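Flosarik two-arm cell: March progress report
To: Ita Hanrahan
From: Pavo, cell upkeep

Hi Ita,

You asked for something shorter than last time and with fewer abbreviations, so I'll try. March was mostly a maintenance month. The cell ran on most working days, we lost one Saturday to a cable (more below), and I've finally spent the grant money you put aside for gripper parts.

Where we are with the setup

Both arms were unbolted in the first week so I could clean under the base plates. I'd been putting this off because it means redoing the alignment from scratch, and it did eat two full days. The left arm had been drifting a hair toward the back of the table whenever it reached low, and I was sure it was a joint problem. I even had the Brodavholm people on the phone about a replacement. Then I pulled the plate and found a flake of old thread glue under one corner. Cleaned it off, torqued everything back down in a cross pattern, and the drift was gone! I canceled the quote the same afternoon.

The table tape got redone as well. I use the grid for checking reach by eye after any work on the arms: I send a gripper to a line crossing, look, write down how far off it is, and move on to the next one. It's low tech but it takes me 5 minutes and I trust it.

After that we went back to the storage box task, with both arms over the table and the red blocks in the inner tray.

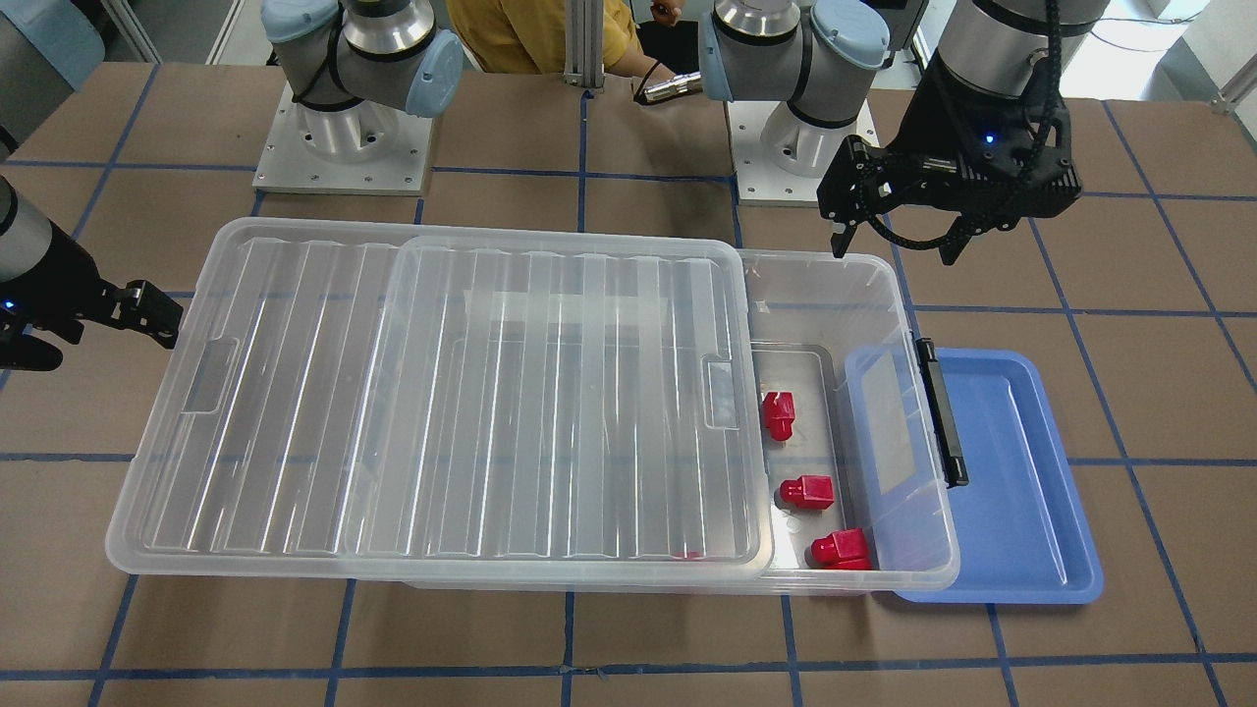 Both grippers at the storage box, lids slid over and three red blocks showing at the open end.

The clear plastic is still the hard part of this job. Lids and trays throw glare back at the cameras, and what looks fine at 10 in the morning can be hopeless once the sun comes round. I moved one lamp lower and put a sheet of diffuser on it, and I'd like to do the same with the other one next month.

The cable

The Saturday we lost was down to the cable carrier on the left arm. One link had cracked and was pinching the gripper's power line, so the gripper would drop out when the wrist turned past a certain point and come back when it turned the other way. Very annoying to find, very quick to fix. I replaced the whole carrier (I don't like mixing old links with new), gave the line a bit more slack at the elbow, and ran 200 wrist turns with no dropout. I've put a spare carrier on the shelf and written the part number on the cabinet door.

Grippers

The new finger sets came from Jõgi and they're good. The old ones had worn smooth near the tips, and blocks were starting to twist when they were gripped low. I fitted both pairs, reset the closing force, and then ran 160 test picks. We had 52 bad picks in the same test before the swap, and 5 after it, all of them on blocks lying close to a wall. Those I can live with for now - the fix is probably in how the wrist comes in, and that's a software conversation.

I'm checking the screws on the gripper plates once a week too. They do work loose, slowly, and a loose plate shifts the wrist camera's view enough to throw the calibration off. 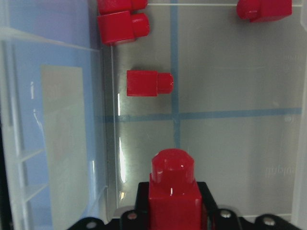
How often does the wrist camera need to be recalibrated?
Once a month is enough if nothing has been taken apart. After any finger change or a knock I redo it straight away, before the arm goes back to work, and it takes most of an hour per side.

Money and next month

The finger sets and the carrier both came in under what we'd planned, and I'd like to put the leftover toward the second diffuser and a decent torque driver. Ours slips at the low end and I don't want to be guessing on small screws. If you're okay with that, just reply to this and I'll order both.

April is joint grease on both arms, which means two days down. I'll send you the dates once I know when the grease arrives.

Pavo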